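Write the rules down before the arm moves

Posted 2021-05-02 by Tiziana Pace

Quick one, because I have a handover tomorrow and this has been annoying me for weeks.

We all say we want standards. Go to any meetup on household robots and somebody stands up and says the field needs standards, everyone nods, then off for coffee. Then home, where the test plan is a text file called notes_final2 and the success rate is whatever the last good afternoon gave you. I've done it. You've probably done it.

I spent most of last August reviewing test results from other teams, Marino and Fakier among them, and I want to say what I think is missing. Not new maths. Dull stuff. Start positions. What counts as a pass. Who decides, and when they decide it.

Take a mug. "Pick up the mug and put it on the plate." Sounds fine. Which mug, if there are two? Which plate? Does upside down count? Does it count if the handle is hanging over the rim, or if the arm shoves a bowl out of the way to get there? If you settle these after watching the run, you will settle them in your own favour. Everybody does. I don't think it's dishonesty, mostly, just tiredness and a deadline.

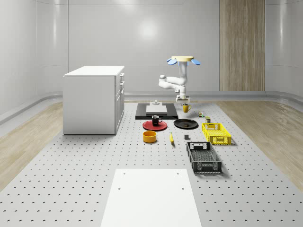
When should a pass mark be fixed? Before the first run, in writing, with a version number on it, and it stays fixed until every run in that batch has been scored.

I get pushback on this. People say the task changes as you learn about it, and of course it does. Fine. Change it. Call it version 2, and rerun the lot. What you don't get to do is carry the version 1 numbers over and put them in the same table. Dravirix (our own test suite, so throw your stones here) did exactly that in its first release. 3128 runs, and the rule for "placed" had moved part way through. We couldn't say where. I'd have binned the lot, got outvoted, and the table is still up with a footnote that I doubt anyone reads.

Second gripe. Simulation gets let off. There's a feeling that because a simulated room can be reset to the same state every time, the reproducibilty problem is solved and you can relax. No. You can reset it perfectly to a layout you never published. Random seeds not recorded, physics settings left on whatever the default was that week, object models swapped for nicer ones. Two groups, same task name, different worlds. And then they compare percentages to one decimal place!

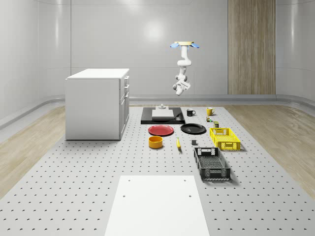
My own rule on layouts is short: publish the starting state of every object, including the ones the task doesn't mention. Especially those. Reviewers look at the thing being picked up and forget the rest, but the rest is where the difficulty lives. In a layout like this one, with a black mug to the right of the tray and a yellow one further right again, "the mug" isn't an instruction, it's a coin toss, and the grid of holes in the table gives you a ready-made way of writing down where each of them stands. Use it. Row and column, plus which way the handle points. It's a few minutes of typing and it saves someone else a fortnight of emails.

Distractors too. If there's fruit and crates and whatever else lying about, say whether touching them is a fail. I would make it a fail by default. In a kitchen it would be. I've seen an arm bulldoze its way to a perfect score because nobody had written a line about the other objects, and when I asked, the reply was that the object "was not part of the task". It was in the way of the task. Same thing to my mind.

Third, and then I really must go. Report the failures. All of them, sorted by kind. Dropped, missed, wrong object, ran out of time, knocked something, simulator fell over. That last one matters more than people admit. Dollcombe used to throw out crashed runs without saying so, and when they finally put them back in, the order of the top methods changed. Credit to them for publishing it. Most wouldnt.

I'm not asking for a big document. A standard of 4000 pages helps the people who sell training courses on it. Dravirix's new rule sheet has 9 lines and fits on one side of paper. Some of them are probably wrong, the one on time limits almost certainly is, and I've already had two complaints about it from people whose planners are slow. Keep them coming. But complain about the written line, by number, and tell me what you would put there.

The sheet goes up with the next release. If your results were scored under the old one, please say so in the title, not in an appendix.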